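Filed under: Club Notes, Repair & Reuse

Old gear drive is back

Hi all, Consuelo here. We're collecting old computers at the Trumolcombe hall again, and my garage is already filling up! 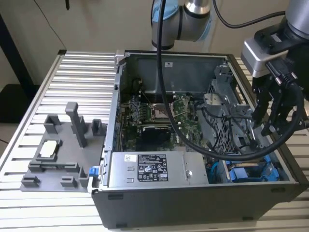
What to bring

Towers, laptops, monitors, any cables you've been hoarding (I know you have them). Please wipe your drives first – or ask me and I'll show you how. No printers this year, sorry, my back won't cope. Drop-off closes at 4 on 13th October, and there'll be tea and a slice going in the kitchen.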